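Unpaid travel allowance after secondment – who do I chase?

Posted in Work & Pay, September 16, 2021

skakex
Hubby is a constable, got sent up north on a 30 day relief posting, ended up being 55. Allowance was ment to come through each pay. Got the first one, then nothing. Station says payroll, payroll says station. We're down 2000 dollars and the car rego is due. Can he go to the union without it getting back to his sergeant? Doesn't want to be the bloke who complains.

Szymon Kalinowski
Yes, go to the union. Delegates handle this stuff all the time and don't have to name him in the first call. But get the paperwork sorted first – the original posting order, plus whatever extended it. If the extension was only verbal thats probably your problem, payroll systems stop paying on the end date in the order.

Same thing happened to me in a different job (corrections).
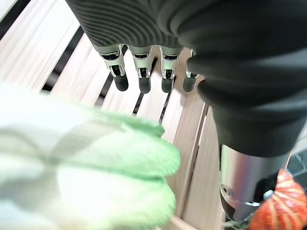
Took 25 days from when I emailed the signed extension to money in the bank. Email, not phone. Ask for a reference number and put it in the subject line every time. Keep fuel and meal receipts too, even if the allowance is a flat rate.

zhuravel
good luck, my brother is still waiting on his from last October. union was useless tbh. he ended up writing to the local member

skakex
Thanks both. Extension was a text message lol. Will get him to ask for it in writing tomorow.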